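Gripper week continues. The last two candidates are a $200 parallel jaw from Hoteo and a $1740 soft three-finger thing from Dristby that looks like it wants to hold my hand.

Before either one goes on the arm, we run the baseline. The baseline is a stick. It has no fingers, no sensors and no firmware updates.

Shobha Iyengar, who signs the purchase orders, has asked twice why the stick is in the spreadsheet. Shobha, the stick is in the spreadsheet because it's currently ahead.

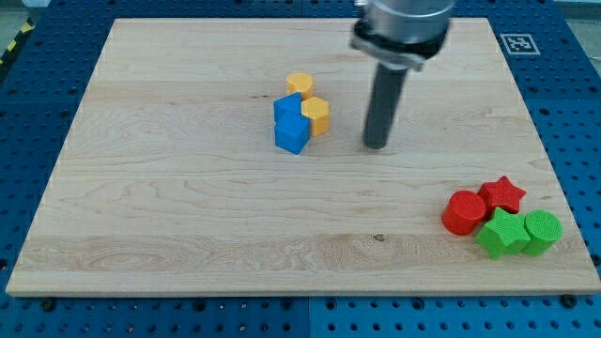 Rules are simple. Get the blue and yellow pieces away from each other, then do the same for red and green. Pushing is fine. Launching a star off the board is a fail, even if it looked cool.

Stars are the worst. You push on a point and the thing spins in place like it's thinking it over. Cubes just go where they're told. I have started to respect cubes.

Hoteo jaw, from last week: great on anything standing by itself, hopeless when the blocks are packed tight. It can't get a finger in between, so it closes on two at once and looks proud of itself.

Dristby did 493 grasps before one finger started to sag. Support wrote back to ask if we had tried a different finger.

Current plan is to poke the pile apart with the stick and then swap to the jaw. Total hardware cost is $200 plus a stick. Shobha likes this plan a lot more than I do.

Tool changer quote from Zurport just came in. $1481. So much for that plan.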